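Reading a Reissue Campaign: Notes for Unit 2

Posted in July by the course instructor

Start with the word "remastered," because the labels do. It appears on nearly every reissue sticker and it means very little by itself. Someone made a new master. Was it made from the first-generation tape, a safety copy, or a digital file from the CD era? If the press release doesn't say, assume the label would prefer you didn't ask.

Our case this week is the Drirkano box from Trillov Records. It was sold as a limited edition of 700, numbered, with "previously unheard" material. When it sold out, Trillov pressed 564 more on a different color of vinyl and called that limited too. Nothing illegal there. But a limit that applies to a color tells you nothing about how scarce the music is, and buyers of the first run were entitled to feel a bit foolish. 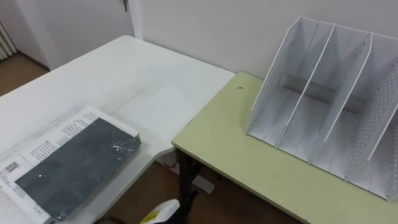 Is a numbered copy worth more than an unnumbered one? Sometimes, and mostly to the person selling it. The number shows that somebody stamped or wrote a number. It doesn't tell you how many unnumbered promos, overruns or returns are also in circulation.

Now the bonus tracks. Go through the Drirkano track list with a pencil and sort it: alternate takes, alternate mixes, demos, live recordings, edits. An edit is the same performance made shorter. Two of the "unheard" songs are edits. I'd also be careful with "from the vault," which can mean a tape box on a shelf or a folder somebody forgot to delete.

Compare the Chornovol set on Ultora. The run was smaller, 215 copies, and the notes list the source tape for each side, including one side taken from a worn disc when no tape could be found. It reads as less exciting. I trust it more, though I'd still want to know who did the transfer.

For next class: bring one reissue announcement and underline every claim that could be checked. Then check one. Half a page is fine.

This site uses cookies to remember your settings. Accept / Manage

Related handouts
Who owns a master?
Liner notes as advertising
Colored vinyl and the second purchase
Mono, stereo and "fake stereo"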